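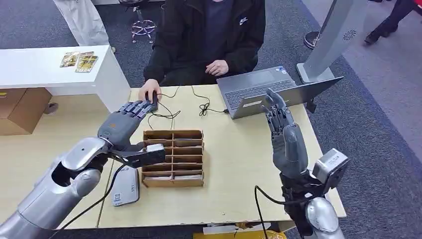 Cardboard divider tray, the kind with a grid of small compartments

From: Flinderard Bean Savers list
Date: 2025-08-08
Subject: Re: [beans] Karpenko pods splitting early, and how do you keep them sorted?

> Hello all, second-year grower here. My Karpenko pole beans have started
> to go papery at the bottom of the vines and a few pods have already
> split on me. The top half is still green as can be. Do I pull the
> whole plant or pick as they go? Also, I have 24 plants and was told
> to keep seed from each one separate. Does anyone really do that, and
> if so, what do you keep them in? My kitchen is all coffee cups.
> Thanks so much, I love reading this list.

Welcome, and please don't worry, your beans sound just fine! Karpenko always ripens from the bottom up, and up here above Drenen I've had brown pods at my knees and flowers over my head on the very same vine. I pick as they go. Every other evening I walk the row with a bucket and take whatever rattles or feels like paper, and I leave anything that still bends like leather. If you have a week of rain coming, take the leathery ones too and finish them indoors on a screen. They won't be quite as pretty, but mine have sprouted perfectly well.

As for keeping plants separate – yes, some of us do, though you can skip it if you're just growing for soup. I started after one bad year when I mixed everything together and found pale off-types all through my jar the next season. Now I tag each plant, and if one throws odd pods I can set its seed aside without losing the lot. I use cardboard divider trays for this, one plant to a compartment, with a slip of paper tucked in with the seed. Coffee cups work too, until somebody wants coffee.

Leave the seed out in the open a good while before it goes in a jar. I give mine 40 days in the back bedroom with the door ajar, and then I try the hammer test on one bean from each batch. If it shatters, it's ready. If it squashes, wait another week and try again.

One more thing while I'm rambling. The Condico beans I sent around in the spring went to 53 households, and I've only heard back from a few of you. Even a line saying the rabbits got them would be a help with the growing notes. And if anybody has spare Karpenko this fall, I'd love a small handful from a different garden to grow next to mine.

Happy picking, and do write back and tell us how the top half comes along.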